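Enberg Court Residents' Association
Minutes of the quarterly meeting, held Monday in the ground floor lounge

Meeting opened 7:05 p.m. The chair, the secretary and residents from 11 apartments were present. Sinside, the managing agent, sent its building manager, who arrived at 7:20 and left before item 6. Apologies were received from apartments 4 and 19.

1. Minutes of the last meeting

Approved with one change. The minutes said that Sinside "would" repair the side gate. The resident of apartment 12 asked that this read "said it would," as the gate still does not latch. Agreed.

2. Matters arising

Side gate: see above. The building manager said a part was on order. Asked which part, he did not know. Asked when it was ordered, he said he would check. The secretary pointed out that the same two answers were given in January.

Bike room: the abandoned bikes have been tagged. Owners have until the end of the month. Two residents doubted that anyone reads the tags, which are small and gray and hang below the saddle.

Lobby clock: still wrong. Left on the list.

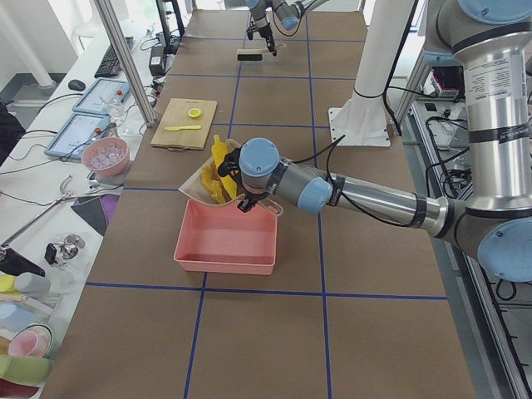

3. Heating and hot water

This item took up most of the evening. Sinside proposes to replace the hot water controls in the boiler room with the Trullerine system, fitted by Nowakowski. The building manager handed out a four-page leaflet and said the system would "pay for itself." The chair asked over what period. The leaflet does not say. The building manager thought three years, then said it would depend on use.

Points raised from the floor:

The leaflet shows a saving for a building with 158 apartments. Enberg Court has 26. The resident of apartment 7 asked whether anyone had worked out the numbers for a building our size. Nobody had. The building manager said the saving "scales." The resident of apartment 7 said that so does the cost of a bad guess.

The complaint from residents on the top floor has never been about cost. It is about waiting for the water to run warm in the morning. Several people asked how new controls would help if the trouble is in the pipes. The building manager said the system would "give us better information." The resident of apartment 22 said she already had the information and had sent it to Sinside in writing on four occasions.

Only one quote has been obtained. Our agreement with Sinside calls for two quotes on any job over $750. The building manager said this was treated as an upgrade and so fell outside that rule. The secretary read the clause aloud. It says "any work." The building manager agreed to take it back to the office.

The resident of apartment 3 spoke in favor. The present controls are old, the boiler room floods with warning lights every winter, and in his view the association says no to everything and then complains that nothing changes. This was noted. He also said he would want to see a second quote.

It was asked whether Nowakowski and Sinside have any connection. The building manager said they do not, apart from Nowakowski being on Sinside's approved list. The chair asked how a firm gets onto the list. He said there was a process. He was asked to send it to us.

Decision: no support for the proposal as it stands. The association will look at it again when there are two quotes, a written saving based on our own bills, and a plain answer about the top floor pipes. Carried, 9 in favor, 1 against, 1 abstaining.

Action: secretary to write to Sinside with the three requests. Apartment 22 to send the secretary copies of her earlier letters.

4. Stairwell cleaning

Sinside's report says the stairs are cleaned twice a week. Residents on the second and third floors do not believe this. One has been leaving a bus ticket on the half landing as a test. It was there for 16 days.
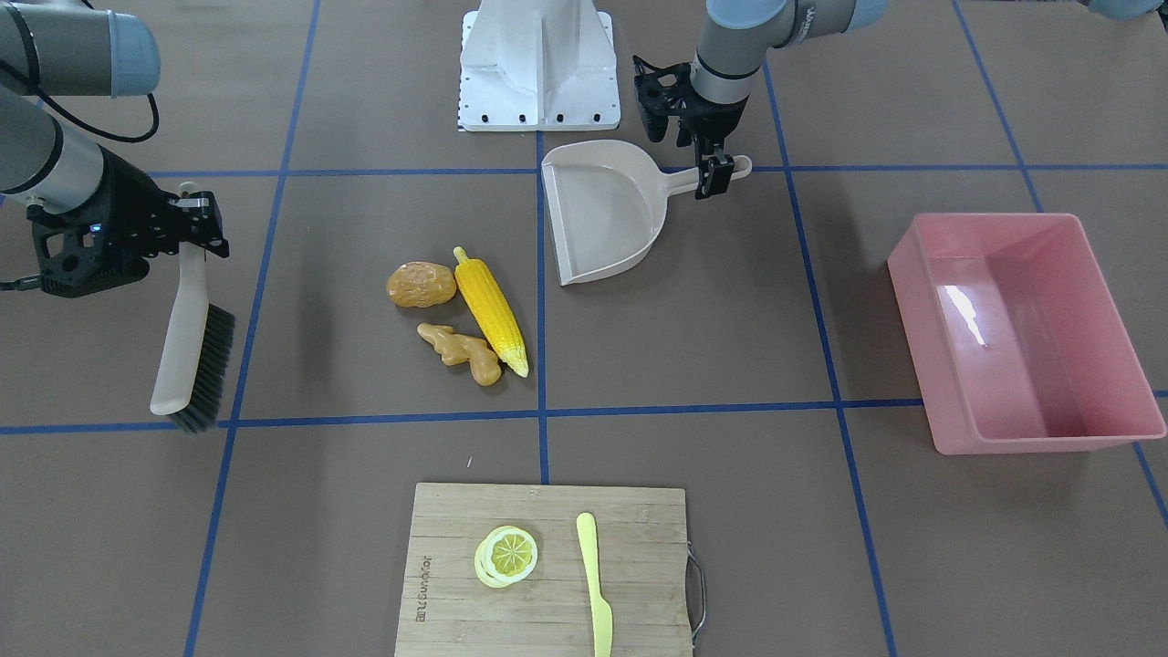
The building manager said the cleaners sign a sheet at each visit. The chair has looked at the sheet, which hangs inside the meter cupboard, and said that every entry for last month seems to have been signed with the same pen in one sitting. The building manager said he could not comment on pens.

There was a longer talk about what "cleaned" means. The contract lists sweeping, mopping and wiping the handrails. It does not mention the window ledges, the tops of the mailboxes or the mats, and it was suggested that this is why they look the way they do. The building manager offered a price for adding them. The meeting was not keen to pay more for extra work before the basic work is done.

Decision: ask for set cleaning days, to be posted in the lobby. Residents are asked to write down what they see on those days and pass it to the secretary. All in favor.

5. Service charge

The draft budget shows a rise of $100 per apartment for the year. Sinside gives the reason as "general cost increases." The resident of apartment 15 went through last year's accounts and found that the sum under "sundry" was larger than the sum for gardening. She asked what sundry covers. The building manager said it covers items that do not fit elsewhere.

It was agreed that this is not an answer. Full list requested before the next meeting. Some residents want to hold back the increase until it comes. The chair warned that the lease may not allow this, and nobody present was sure. Apartment 9 will read the lease and report back.

The building manager left at 8:40.

6. Residents' notice board

Short item. The board is full of takeout menus and a notice for a yard sale that took place last summer. Agreed to clear anything undated or out of date. Apartment 3 asked that his card for piano lessons be left up. It is undated. He will add a date.

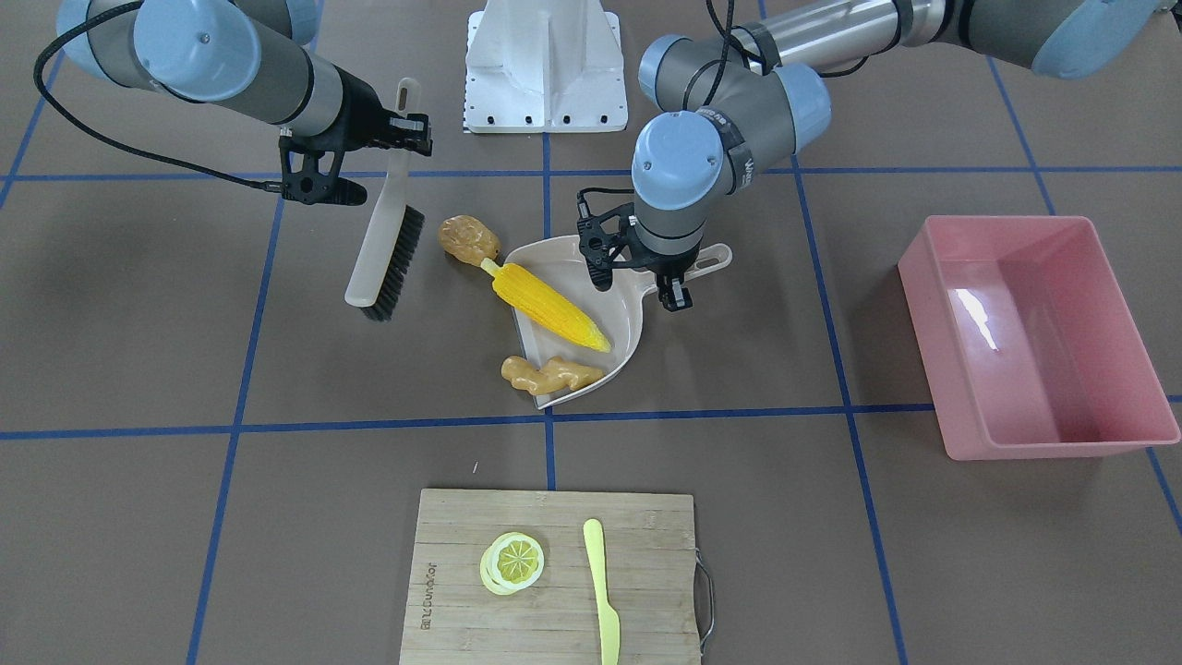 7. Any other business

Parcels: a box marked for apartment 17 was left outside in the rain. The courier has a photo of it "in a safe place." The photo shows the front step. Apartment 17 has complained and been offered a voucher.

Garden: apartment 6 would like to plant bulbs along the front wall at her own cost. No objection. It was asked whether Sinside's permission is needed. The general feeling was that by the time it came the bulbs would be up – apartment 6 will go ahead.

Summer party: put off to the next meeting, as it was last time.

8. Next meeting

To be held when Sinside has replied on item 3, or in three months, whichever is sooner. The secretary has booked the lounge for three months from now.

Meeting closed 9:10 p.m.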